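How to pack a canvas tote so the food gets there in one piece

Posted 25 June 2025 by Eero Mustonen

Quick one today, I have a train to catch. Cream canvas tote, green handles, the kind everybody has five of. Great bag. No structure at all. You put crackers in, you put a bottle in, you walk to the park, you eat crumbs.

So. What you need:

- one canvas tote, medium or large
- a clean white table or counter (you want to see crumbs and bits before they go in the bag)
- your food, out of the fridge and cupboard
- a dish towel, optional

Step 1. Empty it. Properly. Turn it upside down over the sink and shake. Then run a finger along the bottom seam, thats where the old receipts and grit hide. My Clodetti tote had sand in it from last July.

Step 2. Sort the handles first. Everybody skips this. If a strap falls inside, it ends up under the food, and when you yank it out, everything on top comes too. Fold both straps back over the rim, outside the bag. Takes two seconds.

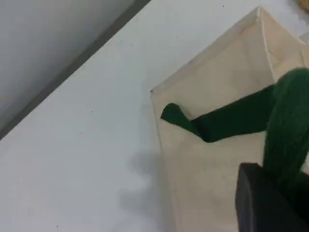 If yours are long, fold them over once more so they stay put. Stiff new straps will spring back. Just hold them down with your wrist while you load, or clip them with a clothespin.

Step 3. Put the food out on the table before anything goes in. Heavy stuff, fragile stuff, stuff that leaks. Leaky things get their own plastic bag, no exceptions. Ask me about the pickle jar. Actual weight matters less than shape, in my experience. A small hard can does more damage than a big soft loaf.

Go slow with the little things near the edge of the pile. They roll.
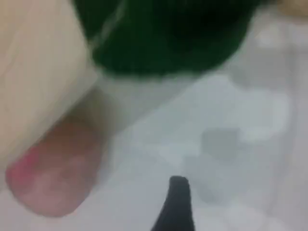
Dark green against the white table.

Step 4. Check the bag for dirt. Canvas picks up everything. A few gray smudges on the outside, fine, it's a bag. Inside is different. If it smells, wash it cold, hang it up, use another one today. Don't tumble dry, mine came out more than 2 inches shorter and the handles puckered. Lay it flat and press the folds out with your hand, which makes it easier to open up wide.

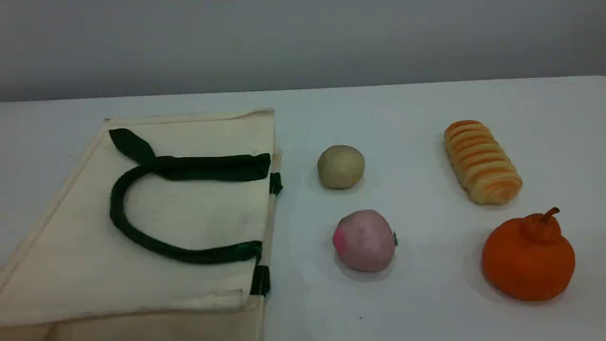

Tshabalala wrote in to say that flattening the bag first is a waste of time, and that a dish towel folded in the bottom does the same job and gives you something to wipe your hands on later. Fair. I do both if I have a towel handy. If you only do one, do the towel.

Step 5. Lay the bag on its side to load it. This is the main trick really. Standing up, a soft tote collapses and you're dropping food in blind. On its side, with the mouth open, you can slide things in and see where they land.

Heavy flat things go against the side that's on the table. Then round stuff. Crackers last, on edge, in a row along a fold of the fabric. Laid flat in a pile they take all the weight and the bottom ones crack. If the sleeve is open, twist the end shut and tuck it under.

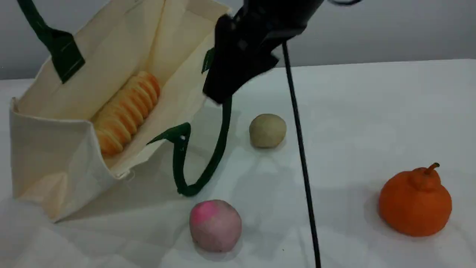

Leave a bit of room. A tote stuffed to the rim pushes out at the top and the soft things get squeezed every time it bumps your leg. I go to two thirds full and then start a second bag. Annoying to carry two but you'll eat better.

Step 6. Stand it up. One hand under the bottom, other hand on the rim. NOT by the handles yet. Let it all settle, look in, move anything that slid. Then lift by both handles together. One handle tips the whole thing.

Few odds and ends:

- Cold things next to each other, away from bread and crackers.
- Fruit on top. Bananas very top.
- Glass wrapped in the towel, in the middle, never against the side you carry it on.
- In the car, wedge the bag in the footwell. Seats are too slopey.
- Unpack as soon as you arive, dont leave it in the hall.

The Roder bags have a flat sewn-in base and are easier to pack, if you're buying. The Trumico one I had was thinner and I didn't love the straps. Any tote works if you load it on its side though.

Got to run. Will do the cooler bag next time, few of you asked.

This site uses cookies to remember your settings. Accept | Manage

Contact | © 2025 Eero Mustonen | Back to top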